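Skillside
Search tips, tools, tags... Go

Workshop tips: trying out gripper fingers without losing your temper

Aug 30, 2019

I've spent most of this month swapping fingers on our hand-held gripper, and I've made enough silly mistakes that a tips page seemed the kindest thing I could do for the rest of you. These are for people who already have a gripper on the bench and a small pile of fingers to choose between. Mine are the rounded Bedow pair and the blockier Mertens pair, plus a set I printed myself in March (we won't talk about those, they went in the bin).

Start in the kitchen cupboard

You don't need a box of fancy test objects! Go and raid the cupboard. Tins, tubs, jars, a bag of rice, the washing-up sponge. What you want is a spread of shapes and weights, and things you can replace for pocket money if they hit the floor. My favourite is a big plastic spice tub, the catering sort, with rounded corners. It's wide enough that you have to think about where the fingers go, and the plastic is slippery enough to show up a poor pad straight away.
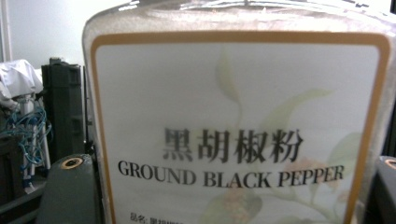

Ground black pepper, with a rounded finger either side.

A few things I've picked up from the tub:

Wipe it with a dry cloth before every round. I forgot once, with buttery hands from lunch, and threw away a whole afternoon of notes.

Tape the lid. Please tape the lid. Pepper in a screw hole is a misery and you'll sneeze until bedtime.

Go at it from the same side each time. I put a dot of nail varnish on the lid and line that up with the front of the bench. Turn the tub a little and the fingers meet a corner where there was a flat side before, and then you're comparing two different jobs.

Weigh it now and then if you cook from it. (I do. Frans Hermans thinks this is disgusting.)

Bright labels are handy too if you've got a camera on the gripper. Big dark lettering on white gives you something to judge focus by, and you can tell at a glance whether the picture has gone soft. Shiny plastic will throw the light back at you, so try tilting the lamp before you start fiddling with the exposure. I spent a good hour in the camera menus when all I needed to do was move a lamp!

Swap fingers, change nothing else

This is the one I'm worst at. You put the new fingers on, and while you've got the screwdriver out you think, ooh, I'll just nudge the closing force up a bit, and I'll move the camera while I'm there. Then the new fingers seem wonderful and you haven't a clue why. Write the settings on a strip of masking tape and stick it to the bench. My controller is an old Stostix and the force runs from nought to 2000 in whatever units they fancied that day, so I pick one number and leave it alone until every pair has had a turn.

Give each pair the same number of goes. I do five per object, write down all of them, and don't let myself have "just one more" when the last one was a flop. Have a cup of tea between pairs. You get better at holding the thing as you go along, so whichever pair goes last has a head start. I now toss a coin for the order.

Screws: snug, then a quarter turn. Check them again halfway through the session. A loose finger feels exactly like a badly designed finger.

Then try something awkward

Tubs and tins are friendly. Once you've a favourite, give it something with thin edges and gaps. Flat metal bar is brilliant for this, and I'd never have thought of it if Hendrik Claeys hadn't written in to suggest it. You've got narrow legs, slanting bars, bolts that get in the way, and very little for a soft pad to squash against.

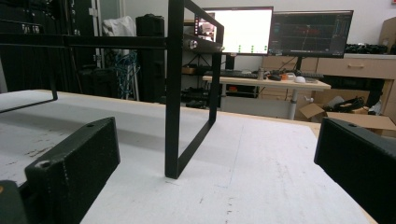

Black steel frame on the white table, and the boxy fingers this time.

Do your first passes slowly and without closing, only to see what bumps into what. Square fingers are lovely on flat bar when you're lined up, but the corners can catch where two bars meet. Rounded ones slide past more easily and then want to roll off when you squeeze. So far I'd keep the rounded pair for tubs and the boxy pair for metalwork, and I may well change my mind by Christmas.

Mind your table. Steel feet on a white top leave marks you'll be scrubbing at for ages, and bicarb on a damp cloth shifts most of the grey ones. Felt pads help, but then the frame slides about when you push it, so I'd sooner put up with the scrubbing.

Check the camera view with every new pair as well. Boxy fingers can hide the very spot you're aiming for. Hold the gripper where you'd normally hold it, look at the picture, and ask whether you could do the job from that alone. If you find yourself peering round the side to check, shift the camera up a touch and do all your rounds again (sorry).

And keep your cables off the floor by your feet! A strip of Velcro every arm's length is plenty. I've got up to 209 clips saved from this lot now and a fair few of them end with me saying something rude to a cable.

Next job is new pads for the Bedow pair. I've got an old bicycle inner tube and some double-sided tape, and if it works I'll put the measurements up.

Related tips
Getting sticky tape residue off plastic
Masking tape labels that stay put
What to do with a stripped screw
Sorting the cable box once and for all
Felt pads or rubber feet?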